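シミュレーションで模倣学習用のデモを集める手順

双腕アームの遠隔操作で、学習に使うデモンストレーションを収録するときの手順をまとめます。対象はシミュレータ環境「Tuvel」と収録ツール「Pultodon」です。インストールは済んでいるものとします。実機での収録は手順がかなり違うので、別ページを見てください。

用意するもの
・Tuvelが動くPC
・操作用のリーダーアーム左右1組
・空き容量のあるディスク(画像を圧縮せずに残すため、余裕を見ておく)
・タスク定義ファイル

1. タスクを一文で書く
収録を始める前に、何をもって成功とするかを一文で決めます。「両手で持ち上げて、板の上に置く」くらいの短さで十分です。ここがあいまいなまま始めると、操作者ごとに終わり方が変わり、あとで使えないエピソードが増えます。書いた文はタスク定義ファイルの先頭にそのまま入れてください。学習時の言語指示にも同じ文を使います。

2. 開始条件を決める
物体の初期位置は毎回ランダムにずらします。ずらす幅はタスク定義ファイルのrangeで指定します。最初は狭くしておき、学習が通ることを確かめてから広げるほうが原因を追いやすくなります。アームの初期姿勢は固定のままで構いません。乱数のシードは必ずエピソードごとに保存してください。

3. 試し撮りをする
本番の前に3エピソードだけ収録し、再生して確認します。見るところは次のとおりです。
・左右のグリッパの開閉が指令と合っているか
・カメラの時刻と関節角の時刻がずれていないか
・最後のステップまで記録されているか
時刻のずれは再生画面では気づきにくいので、グラフでも確認します。Lộc Đàmさんが作った確認用スクリプトがtoolsフォルダにあります。

4. 本番の収録
1エピソードの上限は600ステップに設定しています。上限に達すると自動で止まり、失敗として保存されます。途中で物を落としたときは、拾い直して続けても、そこで打ち切ってもかまいません。ただし、拾い直した場合はメモ欄に「復帰あり」と入れてください。復帰の動きは学習に役立つことがあるため、あとで選べるようにしておきます。

操作の速さはなるべくそろえます。慣れてくると後半ほど速くなりがちです。続けて収録するのは40エピソードまでにして、一度休憩を入れてください。操作者が交代したら、操作者IDも忘れずに切り替えます。IDの切り替え忘れは、あとから直すのがいちばん面倒です。

5. カメラ映像を見直す
収録が終わったら、カメラごとに映像を見ます。正面カメラでは、机とみられる台の手前中央に置いたクリーム色の板と、その奥の格子の床が基準になります。板が左右どちらかに寄っていたら、カメラの設定が既定値から変わっています。アームが映っていないフレームは、そのまま残します。 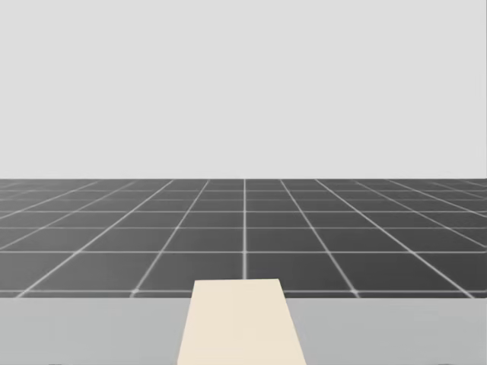

エピソードの冒頭を自動で切り詰める機能もありますが、初期設定では切ってあります。待ち時間が長すぎるときだけ有効にしてください。しきい値は関節速度で指定します。値を上げすぎると、ゆっくりした動き出しまで消えてしまいます。

6. 成否のラベルを付ける
一覧画面で、各エピソードに成功、失敗、保留のどれかを付けます。迷ったものは保留にして、別の人が見ます。こちらではTài Vươngさんと手分けして確認しています。失敗のエピソードも削除はせず、failedフォルダに移すだけにします。

7. 書き出す
Pultodonの書き出し画面で形式を選び、実行します。エピソード番号は0から始まるので、500本なら最後の番号は499です。番号に抜けがあると読み込み側でエラーになるため、失敗分を除いたあとは必ず振り直してください。振り直す前の番号はmeta内の対応表に残ります。

書き出しが終わったら、学習用のサーバーにコピーする前に、先頭と末尾のエピソードを一つずつ開いて読めることを確認します。

よくあるエラー
「シードがありません」:手順2の保存設定が無効になっています。設定を直しても、収録済みのエピソードには反映されません。
「画像の枚数が一致しません」:ディスクへの書き込みが追いついていません。カメラの数を減らすか、保存先を内蔵ディスクに変えてください。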